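Budgeting for a robot arm before we own a robot arm

Jul 13, 2018

So I've been promising to put up something about the equipment plan for months now, and the pictures are finally in a folder where I can find them, which means I'm out of excuses. Quick recap if you're new: there are a few of us in Dikville who want one arm on one counter, doing small kitchen chores over and over so we can learn something from it. We have money for exactly one try. Before anybody signs a purchase order I wanted to see the job done in simulation, with the reach and the clutter and everything, and then work out what we'd need to buy to match it.

Svetozár Bednárik built the kitchen for me over a couple of long evenings and he went all in on the tile (I asked for a gray box!). The chore is the dullest one on our list, a small white cup and a bowl on a crowded counter. I like it as a planning job. If the arm, the gripper and the counter depth don't work out for a cup, I'm certainly not paying for them to do the dishes.

Click through for the bigger versions.
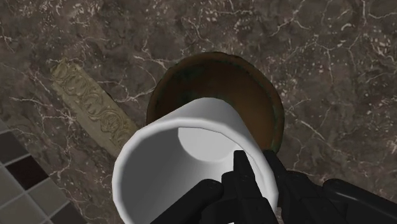 Fingers on the white cup, with the brown bowl under it. Look how much of the view the hand takes up from up close.
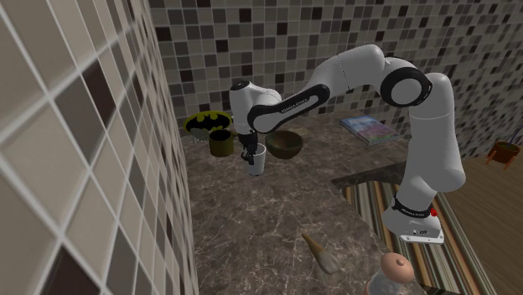

The whole reach, base to cup. The base sits right at the edge of the counter, and I've been measuring our real bench against that ever since.

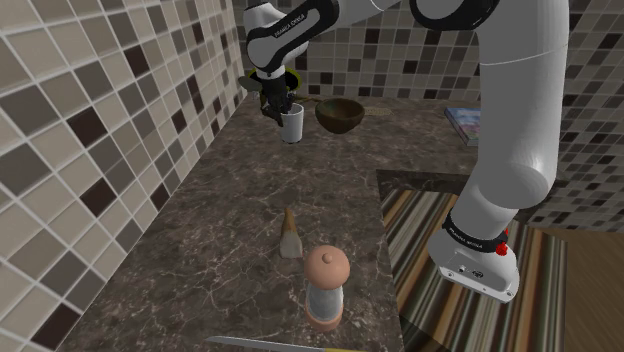

Same counter, with the pepper grinder up front and the cup way down at the far end.

OK, money. I started out thinking the arm was the budget and everything else was change from the couch. Nope! Once I wrote down every single thing we'd have to own on day one, I had 13 lines on the sheet, and the arm was one of them. Mounting plate, a bench that doesn't wobble, cameras, a decent computer, cables, a spare set of fingertips, an emergency stop we can reach from both sides of the room, and so on down to a box of cheap cups.

The bench surprised me most. Hirker quoted us $3000 for a welded frame with a stone top, delivered, and I nearly fell over. Michalík came back at $2000 for a frame with a plain laminate top, and we'd have to pick it up ourselves. I'm leaning toward Michalík. Stone looks gorgeous, but I would much rather put that difference into a second camera, and I have a friend with a truck who owes me one.

Cameras are where I keep changing my mind. My first draft had a single one on the wrist, close to the work. Then I tried to plan a whole chore with only that view and got cranky pretty fast, so now the sheet says one on the wrist and one looking at the whole counter. If the quotes come in low I'll add a third off to the side. If they don't, I won't, and Svetozár can stop sending me links.

Things I had left off the first version and had to add later: shipping, a service plan, the electrician, insurance. Oh, and somewhere to put the control box! I've also set aside six weeks between delivery and the first real run. Udurano (they're the reseller we've been talking to) thinks that's generous, and I'm keeping it anyway.

Next up is getting final quotes in writing, and I want the order placed by November so it lands on this year's budget. The lead time on the arm is still a question mark. I've asked twice.

If you've bought a bench setup like this and have opinions on fingertips, please write to me. I have four browser tabs open on the subject and I understand maybe one of them. The spreadsheet goes up as soon as I clean out the column where I was just swearing at shipping costs.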